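Team notebook, sim bench, July
Fruit task, session log (afternoon, started 2:10)

Picking up where the morning entry stops. The arm loads, the table loads, the bowl finally loads at the right scale, and the strawberry no longer falls through the bottom of it. That last one ate most of last week, so I'm very happy to write it down!

For anyone on the team who missed the meeting: we're doing the fruit task for the Maltley round. The arm has to reach into a bowl, close on one piece of fruit, lift it over the rim and set it on the table. Everything happens in simulation until the regional, which suits us fine, as the real arm is still in pieces on the Trosanow bench and the class before us has the good power supply.

Setup today
Same scene file as before, saved as cowie_bowl_b. Cowie is still our name for the controller, and I'm not changing it now. Wrist view on, side view off (the lab machine gets slow with both). Random seed fixed at 17 so we can all compare. Run length capped so a stuck arm doesn't sit there forever.

First batch
43 attempts with the old approach height. 17 lifts. Most of the misses were the same miss – the left finger touches the berry on the way down, the berry rolls up the wall a little, then comes back after the fingers have already closed on air. You can watch it five times in a row and it's the same little roll every time. Kind of hypnotic.

Tried opening the gripper wider first. That fixed the touching but then a finger came down on the bowl wall and the whole bowl skated across the table, berry and all. Put the width back. Bowl friction is probably too low too, the thing slides like it's on ice. Raised it a bit and wrote the old value in the comments in case we want it again.

Then the idea from the Stokonholm handout, which I had been ignoring because it looked like extra work: stop above the fruit, look again, shift sideways, and only then go down. It took me maybe an hour to wire in and it is SO much better. The arm pauses, scoots over a hair, and drops. I made everyone at the next table come look.

Second batch
43 attempts again, same seed, with the pause. 39 lifts. I ran it a second time because I didn't believe it and got 39 again, which of course I would with a fixed seed. Need to try other seeds before we brag to anyone. 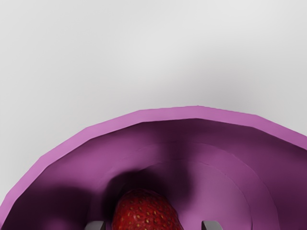
Color threshold next. The detector is just picking out red and taking the middle of the blob, nothing fancy. It works well in the open but gets jumpy in shadow, where the dark side of the fruit drops out of the mask and the center slides toward the bright side. If the center is off, the sideways shift is off by the same amount, so I think that's where at least 2 of the remaining misses come from. I'd like to try hue only and ignore brightness, and see if the center settles down. Could also move the light, but the Maltley rules say lighting can change between rounds, so we'd only be fooling ourselves.

Also noticed the bowl mesh is pretty coarse. Looks fine, but I want to know if the collision shape is the same one or something even simpler. If a berry is resting on an edge that isn't drawn, that would explain the odd little hop when the run starts.

To do before next session
– other seeds, at least a short batch on each
– hue-only mask, save side by side with the current one
– check collision shape on the bowl
– turn the pause down and see how short it can get before lifts drop (we lose time points on it)
– somebody please label the spare keyboard

Stopped at 5:30. Left the controller running on the lab machine with logging on, don't close the window!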